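Review: Salach wrist controller, fitted to a full-size humanoid
Posted Aug 24, 2020 by Tekle Lemma

The Salach is a small motor controller board sold as a replacement for stock wrist electronics. I bought two in January, one per arm, and have been running them on the humanoid Sumeya Derese and I are building in my house. The job we tune against is wiping out a bathroom sink. It needs light contact force on a curved surface, and ceramic does not forgive a stiff wrist.

Installation took one evening per arm. The mounting holes match the Irnach bracket pattern, so no drilling. The connectors are keyed but not locking, and I added strain relief at both ends. The supplied harness is 3 cm too short if the cable goes around the outside of the forearm. Ours does. I made my own.

Configuration is done over serial with a text utility. It works, but the parameter names are abbreviated past the point of usefulness and the manual lists only nine of them. Sumeya found the rest by reading the header files. The force limit is the one to look at first. As shipped it is set for gripping tools and will push a cloth straight through to the rim with far more load than wiping needs. We dropped it to 27 percent and left it there.

The control loop runs at 1000 Hz. Position hold is good, with no audible hunting under light load. Compliance mode is where the board earns its price – the wrist gives when the fingers meet an edge and recovers without a bounce. On flat ledges I have no complaints. In the bowl, where the slope changes under the hand, there is a short lag before the force settles, and a stroke that crosses the drain still needs a slower feed.

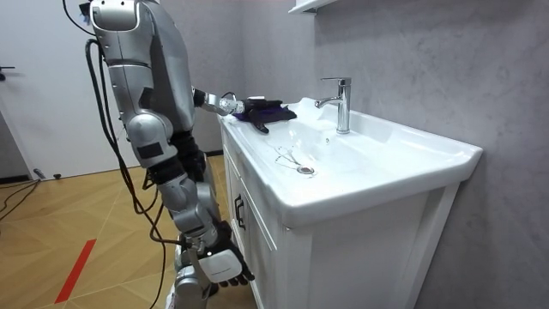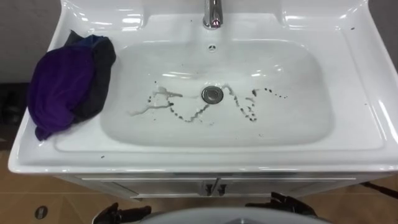

Cloth on the left ledge of the sink, dark marks in the basin near the drain.

Heat is acceptable. I ran it with the wrist cover on and did not hit the thermal cutoff. The cutoff itself is badly handled: the board drops torque at once with no warning on the bus, so plan for a limp hand.

Compared with the Sutness board we used before, the Salach is quieter and easier to mount, and worse documented. The Sutness also logs faults to memory. The Salach forgets them at power-off, so a fault has to be caught live.

Support is by email. I got a useful reply about the bus timeout after three days and nothing yet about the missing parameters.

Recommended for anyone comfortable reading source code. Check the harness length before ordering – the longer one is a separate part.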